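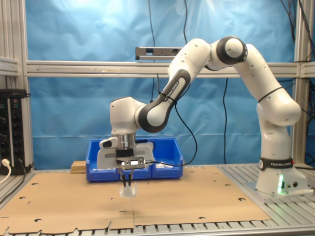 **Franka cell, cable loop drags + fingertip pads, what are you all doing?**

**proklow_bench** wrote:

Quick one before I lose the bench for the week. Franka on a slotted aluminum table, parallel gripper, sensor/camera module on the front of the hand. Gripper cable comes off the forearm in a loose loop past the wrist. Fine for months. Now on reaches out over the left side the hand comes back with a tiny lag in the wrist, and twice last week the gripper dropped off the bus mid pick. Restart, homed, fine again.

Things I did already:

- reseated both ends of the gripper cable
- checked flange bolts, all tight
- ran 200 open/close cycles with the arm parked, zero dropouts
- ran the same with the arm moving, dropped at 109

So it's motion. Cable or connector. Do I tie the loop down or leave it? Also the fingers need new pads and I'd like to do both in one go.

---

**Urkine** wrote:

Connector. Always the connector. A loop that size isn't pulling on anything, leave it alone. Swap the cable, keep the old one in a drawer marked BAD so no one puts it back.

---

**skila_tom** wrote:

Disagree with Urkine. Loose loop is fine until joint 7 goes near its limit, then all the slack ends up on one side and the plug takes it. Two hook and loop straps, one on the forearm, one just above the wrist, slack in between. Then jog 7 to both ends by hand and watch the plug. If the plug moves at all you strapped it too tight.

No zip ties!! We cut a jacket with one in January and spent a whole day chasing it.

---

**Urkine** wrote:

So you strapped it too tight and now everyone needs straps. OK

---

**skila_tom** wrote:

zip tie, not strap. read it again

---

**proklow_bench** wrote:

Easy. Will try both, cable first. Here's the hand's view while I was looking at the pads:
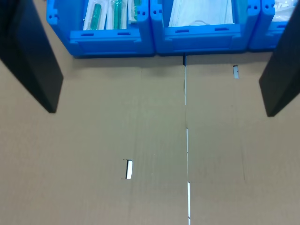 *Fingers open over the cardboard, bins at the top. Syringes left, masks middle, wrapped stuff on the right.*

Fingers are the flat black ones. Question is how far down you run the pad. Syringe sleeves are slippery and the masks want almost nothing, so one pad for both is a compromise anyway.

---

**Petronella Radebe** wrote:

We run something close at Coetzee, mostly packaged goods in bins. Pads all the way to the tip, but thin. If you stop short of the tip the sleeve folds under the bare bit and you carry it crooked. Clean the old glue off compleltely, alcohol wipe, let it dry, press the pad on and leave the fingers closed on a scrap of card overnight. Then redo the gripper homing. The pads change your zero width and if you skip that your "closed" number is wrong and the grasp check lies to you.

We change ours at 3,000 picks. You could probably go longer. I don't like finding out.

Another thing, your cardboard. There's a gap down the seam between the two pieces. Do you tape it?

---

**proklow_bench** wrote:

Not taped. Never had a problem with it, the pieces were cut from what we had. Does it matter?

---

**Petronella Radebe** wrote:

With thin items yes. An edge goes down in the gap and the finger presses on it and you get a contact stop. Tape underneath if you can, tape on top lifts at the edge and then you've got a new thing to catch on. Same for the little cutouts, turn the sheet so they're out near the border.

---

**Urkine** wrote:

I'd lose the cardboard and put down a proper mat. It bows.

---

**skila_tom** wrote:

Cardboard is good. Cheap, bit of give when the tips come down too low, throw it away when it's chewed up. A rubber mat grabs sleeves flat and you can't get a finger under. Check it for bow with a ruler every few weeks, redo the table height, done.

---

**Urkine** wrote:

ruler every few weeks vs mat once. your call

---

**proklow_bench** wrote:

Update, Sunday, November 24, 2024.

New cable in. Ran 300 cycles with motion, same path as before, no dropouts. Old one has a pin that sits a bit back from the others, you can feel it more than see it. So point to Urkine.

Put the straps on too. Wrist lag was still there with the new cable and went away after strapping, so point to Tom I guess? Didn't change anything else in between. Joint 7 both ways, plug stays put.

Pads on tonight, tip to base, fingers closed on a bit of card till morning. Homing tomorow. Seam gets tape from below once I can get the sheet up, bins have to come off first and I want to mark where they sit, else I'm reteaching three pick poses.

---

**Petronella Radebe** wrote:

Marker on the card, trace the front corners of each bin. And write the new closed width down somewhere before you run anything.

---

**Urkine** wrote:

drawer marked BAD

---

**proklow_bench** wrote:

it's in the drawer. Will post the width numbers after homing.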